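Speaker notes – house rules for simulated kitchen tasks
Marianna Szewczyk, Stidov workshop, afternoon session

Slide 1. Title
Say who I am and that I look after task rules, not the learning side. Questions can come at any time. Waqas has the microphone.

Slide 2. Where the rules came from
We started in December with no written rules. Each person who built a task decided what counted as done. When Shagufta went back through the first 839 runs, she found the same ending marked as a pass by one reviewer and a fail by another. Most of the arguments were over contact: how hard, with what, and for how long.
Pause here. People usually have their own version of this story.

Slide 3. Rule one: write down the no-go spaces
Every object in a task gets a sheet. The sheet says which parts the gripper may touch and which spaces it may enter. A blender jar is the one I always use. In simulation there is no blade to damage the fingers unless someone has modelled it, so a policy can learn to reach into the jar and be rewarded for it. The same motion on a real bench is a safety matter.
Our wording: "Entry into any vessel with a powered base needs a named reason on the task sheet." Read it out once, slowly.

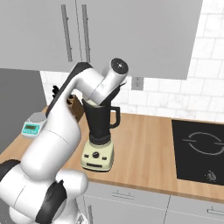 Slide 4. Simulated counter, gripper at the mouth of the blender jar.

Leave the slide up while I cover the next two points.
First, the arm is over a counter with other things on it. The knife block is right behind the blender and the scale is further left. Our sheets used to list only the target object. They now list the neighbours as well, and the upper links are checked for contact along with the hand.
Second, the cooktop. Fixed appliances have a state, on or off, and the sheet must give it even when the task never goes near them.

Slide 5. Rule two: reviews
A task is reviewed by someone who didn't build it. They watch 5 runs from start to finish at normal speed, then sign. Noreen wanted 6, and may say so from the floor.
After 800 runs the sheet goes back for a second look, whoever wrote it.

Slide 6. What we got wrong
The first version of the sheet was too long and people copied old ones without reading them. Tariq cut it to a single page. Mention Clukell, who use our sheet with their own force limits – good, the limits should be local.

Slide 7. Taking it away
Blank sheets are on the table by the door.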